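Thread: Handing off between two arms, teleop or hand guiding?
Page 2 of 2

setareh_j
Picking this up again after the weekend. For anyone who skipped page 1, I'm recording demos on a two-arm setup where one gripper passes a small part to the other, and I've been driving both arms by remote control. I have 144 demos so far and the trained policy still hesitates right at the pass. It gets the two grippers close together and then sort of dithers, like two people at a doorway saying "after you." I'd love to hear how the rest of you teach that moment!

Dravitz
Welcome back! I'll say again what I said on the first page, which is that I would do this one by hand. Put the arms in free-drive, take hold of the wrists and walk them through it. You feel the part touch the second gripper, and you slow down without even thinking about it. With a remote you're going by eye, and your eye is late.

tosside_tom
I have to disagree with my friend Dravitz, and I do so fondly. If you train from camera images, hand guiding puts your own arms and sleeves into every demo. Then you run the policy, your sleeves aren't there, and it doesn't know what it's looking at. I lost most of April to that.

Dravitz
You can replay the motion afterward with your hands out of the way and record the cameras then. It takes longer, I grant you, but I've done it for years and I'm still cheerful.

tosside_tom
Replay is fine until the part shifts a hair in the fingers, and then the second gripper closes on air. For a pass between two arms I wouldn't trust it. Setareh, can you post a view from up top, with the grippers together? I have a hunch about your cables.

setareh_j
Sure, this is the pass itself.

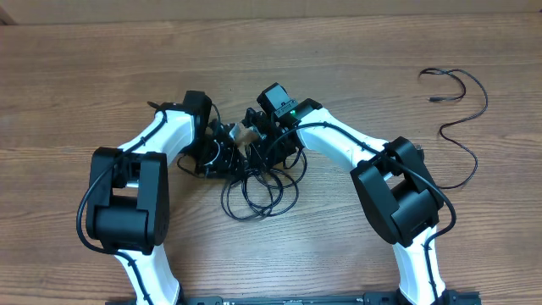 Vol. 3, No. 2 — Shared Bench Threads

tosside_tom
Thank you, that helps a lot. The thin black cables lying in loops right in front of the grippers are what I'd fix first. If they settle differently from one demo to the next, the policy sees a new picture each time at the very spot where it has to be careful. I'd tie them back along the links, the way you've already done with the ones running down the arms. And I'd clear away the loose one over on the right while you're at it.

Dravitz
On this we agree — tidy the table. I'd also think about the part. It's a small tan thing on a light brown table, and with both grippers crowded in around it there isn't much for a camera to go on. Could you try a bright blue one for a day?

setareh_j
I can't change the color, sadly, but I could put a plain dark mat under it. Would that throw away the demos I already have?

elaheh_n
Elaheh Nouri here, usually just a reader. I'd keep them, but train without them first and see. When we moved to a mat we recorded 100 fresh demos and those did better alone than mixed in with the old ones. One more thing: pause for a beat once both grippers have hold of the part, and pause for the same length every time. Ours used to let go early, and I'm fairly sure it learned that from me being impatient.

setareh_j
Oh, that is me exactly. I rush the release every single time. Okay, cable ties and a mat tonight, and I'll start recording on Saturday with a slow count of two at the pass. Dravitz, I promise to try a handful your way as well.

Dravitz
That's all I ask. Wear short sleeves!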